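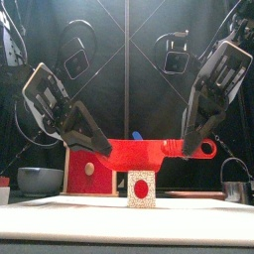 Unit 4: Heat Transfer in Shallow Cookware

Reading: course packet, section 4.1 to 4.3. Bring the Fedwood tables to lab.

4.1 Conduction through the base
For a flat base of thickness L and area A, the steady rate of heat flow is

q = kA(T1 - T2) / L

where k is the thermal conductivity of the base material. Copper and aluminum have high k and spread heat sideways well. Stainless steel has low k, so a thin steel base over a small burner shows a hot center and a cool rim. Clad bases put an aluminum layer between steel layers.

4.2 Thermal mass
Heat stored is m c (T - T0). Specific heat c does not vary much among common pan metals on a volume basis, so thickness and diameter decide most of the difference. A heavy pan warms slowly and loses less temperature when cold food is added.

Worked case: a pan with m c = 300 J/K is heated through 200 K.
Stored heat = 300 x 200 = 60,000 J, or 60 kJ.
Losses to the room are ignored. Section 4.3 puts them back in.

4.3 Losses from the sides and handle
Side walls lose heat by convection and radiation. Treat the handle as a fin. For a long fin the excess temperature falls off as exp(-mx), where m = sqrt(hP / kA). Here m is the fin parameter, P the perimeter and A the cross section of the handle. Do not confuse this m with mass. Low k and a thin section both give a short decay length. Plastics have very low k, but most soften well below searing temperatures.

Problems
Packet p. 17, odd parts only. Problem 2 uses the Nieto data set. State all units. Due Sunday, 5 p.m.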